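Section 6: Setting up arrears alerts and loan reviews

This section assumes you have loaded your loan book into Trukora and that the opening balances agree with your ledger. If they don't, go back to Section 5. Trukora will happily chase a borrower for money that exists only in a misplaced column, and the borrower will not find it as funny as you might.

Before you begin

You need a Credit Supervisor login. A Teller login shows the same screens with the buttons grayed out.

Close any open batch. Alerts created while a batch is running are saved, but they stay asleep until the next overnight run.

6.1 Creating an arrears alert

1. From the main menu, choose Lending, then Watchlist, then New Rule.

2. Type a name for the rule. You will meet this name again at the top of a report, possibly in front of an auditor, so "test test final" is best avoided.

3. Under Trigger, select Missed Payments and enter 2. The system accepts 1, but in most branches that sweeps up everyone whose payday fell on a holiday.

4. Under Minimum Balance, enter 3000. Loans below this figure still appear on the monthly list. They just don't ring any bells.

5. Select the loan types the rule covers. Overdrafts are left out unless you tick them.

6. Click Save, then Activate. These are two separate buttons. Prakeck's support desk would like you to know that they are two separate buttons.

Note: A rule that is saved and never activated has a hollow circle beside it. An active rule has a filled one. On older monitors the difference is largely a matter of faith, so hover over the circle and read the label.
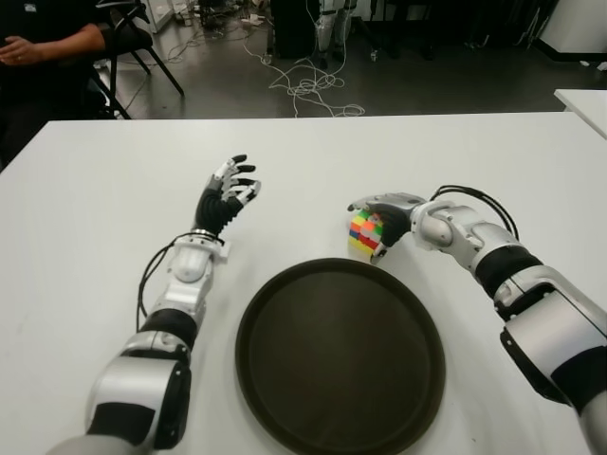

6.2 Routing the alert to a reviewer

1. Open the rule and go to the Routing tab.

2. Choose a first reviewer and a backup. They can't be the officer who approved the loan. If you pick that officer anyway, Trukora shows message 44 and clears the field.

3. Set the response time in working days.

4. Choose what happens when the time runs out. Escalate sends the file up one level. Remind sends another email to the person who has ignored the first one.

Caution: Don't route alerts to a shared mailbox. A shared mailbox marks the alert as read the moment anyone opens it, including the person who was looking for the parking list.

6.3 Recording a review

1. Open the alert and click Start Review. The file locks to other users.

2. Check the borrower's income papers against the copies taken at approval. If there are no copies, select Not On File. Do not select Satisfactory.

3. Enter the current collateral value and its source. If you use the Noltum valuation feed, click Fetch. Otherwise type the value and attach the appraisal.
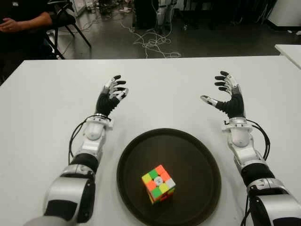 Fig. 6-2. Tray with puzzle cube on a white table.

4. Pick an outcome: Keep, Restructure, or Refer to Recovery.

5. Write your reasons in the Comments box. The box requires some text and cannot judge its quality, which has led to a good many reviews consisting of the word "ok."

6. Click Close Review. The file unlocks and the alert moves to History.

Caution: Restructure resets the missed payment counter to zero. Using it on the same loan every quarter makes the arrears report look wonderful and the loan no better. Each reset is logged with your user name.

6.4 If an alert does not appear

Check that the rule is active (see 6.1, step 6, again).

Check that the loan isn't marked Exempt. Books brought over from Hegedűs ledgers carry their old exemption flags with them, and some of those flags are older than the loans.

Run Refresh Watchlist from the Tools menu and sign in again.

Rules last edited before the November update need to be opened and saved once. No changes are required, only the saving.

Section text revised 26th February. For write-offs and recovery files, continue to Section 7.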